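Maintenance and Recommissioning of the Desktop Disassembly Cell
Student project report, Ledcombe workshop

3. Cell set-up

3.1 Starting condition

The cell was handed over in April with the arm mounted but not calibrated. The previous group had left a working pick program, a set of printed fixtures and very few notes. Our task was to bring the cell back to a state where a desktop computer could be placed on the table and the memory modules reached without manual correction.

The table is built from aluminium extrusion. All positions are measured from the rear left corner of the slats, which we scribed as the datum. The old program used the arm base as its origin, so every offset had to be worked out again.

3.2 Gripper and bracket

The gripper bracket had worked loose at its two lower screws. We refitted them with thread lock and checked the tool centre point against a pin gauge before and after. The cables were re-tied along the gripper with enough slack for a full wrist turn – the earlier routing pulled tight when the arm reached down into a case. 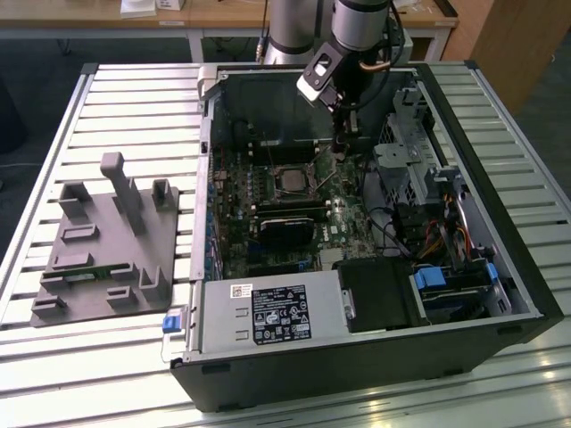 Tool length after refitting was measured at 165 mm, and this value was entered in the controller. The safe travel height was set to 185 mm above the slats. A lower setting was tried first, but the bracket passed too close to the drive cage on the way in.

3.3 Fixture plate

The fixture plate is 3D-printed and holds parts once they have been taken out of the case. One post had cracked at its base and was reprinted using the Lindqvist drawing from the project folder. The slots were cleared of stringing with a flat file. A board should slide in under its own weight; if it has to be pushed, the slot needs more filing.

3.4 Checks

Each approach was run at reduced speed with the fingers open and no contact. We then ran 83 cycles over two afternoons. Four stopped on a force limit, all at the memory slots and all with the case sitting slightly skew. A printed end stop, marked Jorkholm in the parts list, was added and the fault did not come back.

The cycle counter read 728 at the end of testing. The Zollham maintenance sheet asks for the finger pads to be inspected every 200 cycles, and this had been missed at least once. The pads were worn on the inner edge and have been replaced.

3.5 Outstanding work

The cable ties at the wrist are temporary. The datum should be checked again if the table is moved.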